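Chapter 10
Washing What You Wear

Laundry is the one household job that is never finished, only paused. By the time the last sock is put away, you are wearing the next load. This chapter will not fix that. It will help you stop turning white towels pink, a skill many adults pick up at the cost of their towels.

We begin with a single garment, the sports jersey, for the good reason that everyone who owns one is afraid of washing it. Bright dye, white trim and lettering on the front all want slightly different treatment, and the owner would like all three to survive.

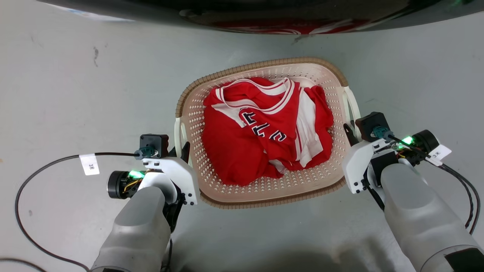 Figure 10.1 A red jersey with white trim, waiting in the basket.

Before anything goes near the water, find the care label. It is usually sewn into a side seam or behind the neck, where it has been scratching you for months. Read it. Then turn the jersey inside out, so that the lettering rubs against fabric and not against the drum. Check for pockets, even on clothes you are sure have none.

Mostafa Fahmy, who ran the Zou laundry school for 16 years, made his students sort 132 garments before he let them touch a dial. They complained, he wrote, "until the first red shirt." We will ask you to sort rather fewer.

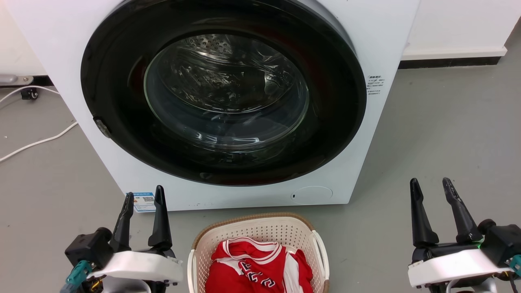 10.1 THE FRONT-LOADING MACHINE

A front loader washes by lifting clothes and dropping them back into a small amount of water, over and over. The holes in the drum let water in during the wash and out during the spin. Set your basket on the floor directly in front of the door – you will be moving wet things later, and they drip.

Fill the drum loosely. If you have to lean on the door to shut it, you have packed a suitcase.

Key terms: care label, colorfast, drum, load, spin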